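Plaseck Residents' Help Pages
Housekeeping and Room Care

Clearing snack packaging and small items from beds before a linen change

Posted by Hamdia Hailu
February 2, 2024

I supervise the upkeep of shared guest rooms in a residence with 15 rooms. Under our procedure, beds and tables are to be cleared before the sheets are removed. In practice, the linen bags reach the laundry with cracker packets, tissues and small personal articles folded inside them. One load last month had to be washed a second time on account of paper tissue.

I would be grateful for guidance on two points. First, in what order should a bed be cleared when trash and personal belongings are mixed together? Second, is one basket per room sufficient, or should a second be provided? We currently use open plastic baskets and do not line them.

Asabe Akande
Member, Housekeeping section

One basket is sufficient if it is used for trash only. Personal belongings should never be placed in it, even for a short time. Our written instruction to staff is as follows.

Place the basket within reach of the bed or table before anything is picked up. Remove food packaging first and hold it upright until it is over the basket, as an opened packet may still contain crumbs. Paper cups and used tissues follow. A tissue pack that still has tissues in it is the guest's property and is set aside.

Cloth items are lifted one at a time and checked for anything underneath. Umbrellas, scarves, tubes of cream and similar articles go on the nightstand or in a labeled tray. Only when the sheet is bare should it be loosened, beginning at the corner farthest from the basket.

The two photographs attached to this reply show a crumpled snack bag and a mixed pile on a bedsheet, with an orange-red basket in the room in each case.

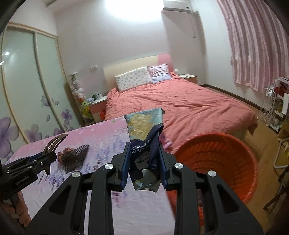
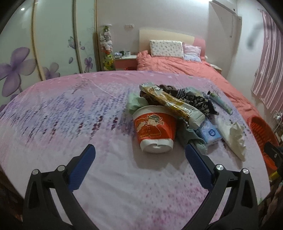 Items requiring a decision

A crumpled cloth should be treated as belonging to the guest unless the guest has stated otherwise. Net bags should be left closed and moved as they are. Where staff are unsure about an article, it is to be kept and noted on the room sheet.

Derek Ellwood

We just shake the sheet out over the floor and sweep afterward. Faster.

Roxana Dinu
Section moderator

Shaking out the sheet is not recommended where small belongings may be present, and it does not remove tissue reliably. I would support the procedure given by Asabe Akande, with one addition: line the basket. We purchase liners from Grastel in packs of 300, and a pack lasts our building well beyond one season. The liner is tied and removed before the clean linen is brought into the room.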